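Le croque-monsieur de l'atelier 3

Quand j'ai poussé la porte du club Kurnlow, je m'attendais à une arène, des roues qui fument, deux ou trois ados penchés sur un fer à souder. Raté ! Ça parlait cuisine. Edileuza Honorato, qui encadre le groupe, m'a tendu une chaise et un café, puis elle est repartie régler un problème de batterie. Je suis restée tout l'après-midi.

Le projet s'appelle Masilela et il doit être prêt pour la rencontre de juin : apprendre à un bras les gestes d'un déjeuner tout simple, avec jusqu'à 200 démonstrations par geste.
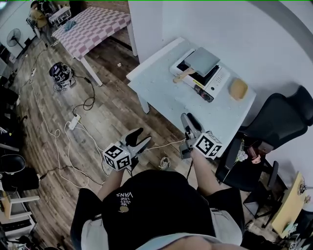
Ha-rang Seol, étudiante en deuxième année, tient le cahier de bord du projet, et elle le tient serré. Chaque essai y a sa ligne, son heure, son commentaire parfois vachard (« trop mou », « on recommence »). À la dernière mise au propre, elle en était à 1 634 lignes – j'ai feuilleté, c'est presque un roman. Une pince dans chaque main, une petite table, un appareil à griller blanc, une palette à manche de bois clair : côté matériel de cuisine, on reste modeste. J'ai essayé à mon tour, et mes poignets s'en souviennent !

Le budget, lui, tient dans une enveloppe de 40 euros par mois, pain compris. Les disputes portent surtout sur la vitesse : Ha-rang veut des gestes lents, Edileuza les préfère naturels, quitte à jeter la moitié des essais. Elles en débattaient encore quand j'ai remis mon manteau.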